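Part-Time Stockroom and Counter Assistant, Segura Art and Office Supply

Firley location
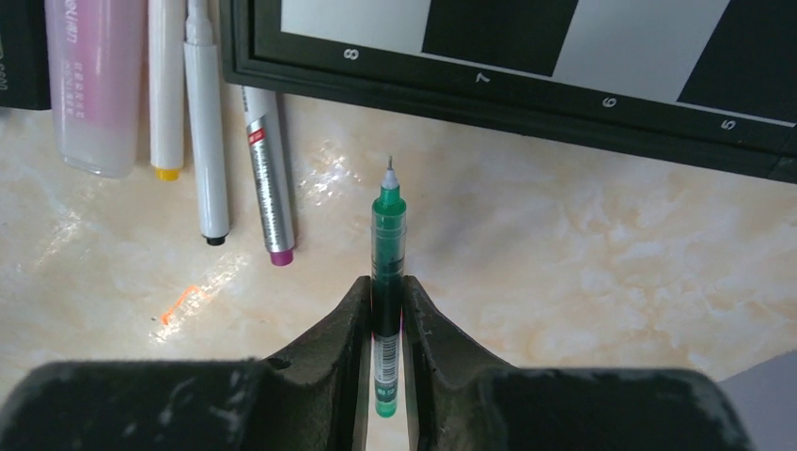

A green needle-tip pen with its barcode label.

Segura Art and Office Supply is hiring one part-time assistant for the Firley store. The job is split between the stockroom and the front counter. We sell pens, paper, paint, school supplies and drafting tools to walk-in customers, and we fill standing orders for offices and schools in Firley and Kevitz.

Hours and pay

The position is 17 hours a week, mornings, with extra hours available in the back-to-school season. Pay depends on experience and will be discussed at the interview. Staff get a discount on everything except special orders.

What you will do

Unpack and check deliveries against the packing slip
Print and apply barcode labels
Restock the pen wall and refill the open-stock bins
Pull and box school and office orders
Ring up customers and answer the phone
Help with the yearly inventory in June

The pen wall takes up more of the week than most applicants expect. We carry 1,376 different pens, markers and refills, and many of them differ only by tip size or ink color. They have to go back in the right slot. The system we use for stock is called Trokar. You do not need to know it already, and training is paid.

What we are looking for

You should be comfortable reading small print and working carefully through long lists. You will need to lift a carton of copy paper and use a step stool. Retail experience is useful but not required. Spanish is a plus at the counter. If you draw, paint or letter, mention it in your application, as customers often ask for advice on nibs and paper.

The Firley store has one step at the front door and a level entrance at the back. Street parking is free until noon. Deliveries to Kevitz are made by our driver, so you do not need a car or a license for this job.

How to apply

Send a short letter and a list of your past jobs to Encarnación Arrieta, store manager, or leave them at the counter. Please include the mornings you can work and the names of two references. School-age applicants must be at least 16 and need a work permit before their first shift.

Applications are due by November 11, 2025. Interviews are held at the store and last half an hour, including a short labeling and sorting exercise.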